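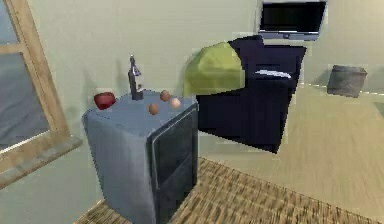 Grant reporting / Interim reports

Groundwater monitoring in the Onov catchment: second interim report

This report covers the period from April to the end of the quarter and is submitted under the terms of the Lutanari grant. Financial tables have been sent separately.

1. Status of the borehole network

All boreholes in the original plan have been drilled, lined and capped. Drilling at the Rellov site reached 58 metres, which is deeper than specified, as the upper sandstone was dry at the planned depth. The extra drilling was met from the contingency line and no further draw on it is expected this year.

Water level loggers are installed and recording at hourly intervals. Manual dip readings are taken at each download visit and compared with the logger value. Differences have stayed within tolerance except at Essien Lower, where the logger read consistently high. The cable had slipped at the clamp. It has been refitted and the earlier record corrected by a fixed offset, with the affected values flagged in the data file.

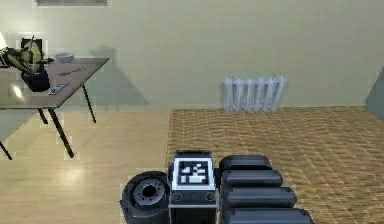

Report prepared by the Onov Catchment Project Office
July 8, 2019

2. Water quality sampling

Two rounds of sampling were completed. Samples were tested for nitrate, chloride, iron, manganese and hardness, with pH and conductivity measured at the wellhead. Each borehole was pumped until conductivity settled before a sample was drawn.

A total of 230 sample bottles were sent to the laboratory, including blanks and duplicates. Results for the first round are complete. Nitrate is raised in the shallow boreholes east of the river and low elsewhere – a pattern consistent with land use, although one season of data is not enough to confirm it. Iron results from the second round are still outstanding. The laboratory has reported a fault with its instrument and will repeat the batch at no charge.

3. Changes to the programme

The pumping test at Rellov has been moved to the next period. The landowner asked that discharge water be kept off the lower field until the hay is in, and the alternative route for the hose would have crossed a public road. The test design is unchanged: a step test, followed by a constant rate test and a recovery period.

The rain gauge at Essien Upper was moved 2 metres to the north to clear an overhanging hedge. Totals before and after the move are stored as separate series. 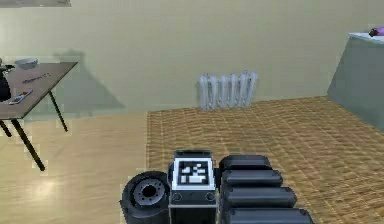 The groundwater model remains at the set-up stage. The grid and layer boundaries have been fixed, and the river levels have been entered from the survey. Calibration cannot start until the pumping test results are available, so delivery of the first model run will fall one quarter later than shown in the grant schedule. The final delivery date is not affected.

4. Risks

Access to the Essien boreholes depends on a track that floods in winter. Download visits there will be brought forward to autumn, and logger memory is sufficient to cover the gap. Battery life in the older loggers is less certain and replacements have been ordered.

5. Work planned for the next period

Pumping test at Rellov
Third sampling round
Replacement of logger batteries
First draft of the data quality note

Approval is requested for the revised date of the first model run. No change to the total grant is sought.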